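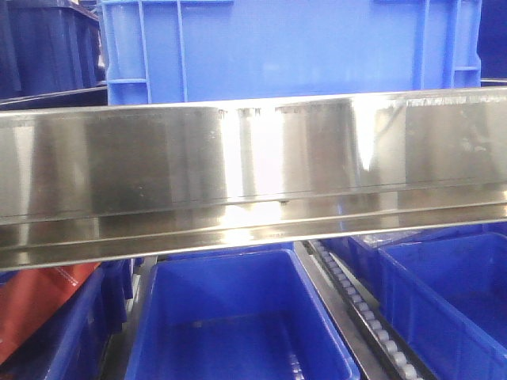
Trollomell shared workshop, 06/06/2020

Notes for session 2: the rail, the rollers and the bins

Okay, so this is where my tote sorter build stands, and these are the notes I promised everybody at the last session. Bins first. Mine are blue stacking crates, bright ones and navy ones mixed, and I got them from Marulanda over the winter (cheap, a bit scuffed, I love them). The sorter doesn't care about the color, but the vision code does! A bright bin and a dark bin in shadow need different thresholds, so please don't hardcode one value like I did in February.

Next, the steel rail. It's folded outward along the bottom, and that lip keeps a long piece from flexing. The trouble is the shine. Look at the white glare near the middle, then imagine your edge detector trying to make sense of it. I'm going to try matte tape on the upper face. If you have a better idea, bring it.

The roller track is my favorite part. Small white rollers, set close together, and I'm setting the slope at about 7 degrees. Start lower than you think and shim up from there.

For next time: read the Bernadix controller handout up to the part on limit switches, set your step rate to 2000, and run it with no bins loaded. Write down where it stalls. Bring the notebook, too.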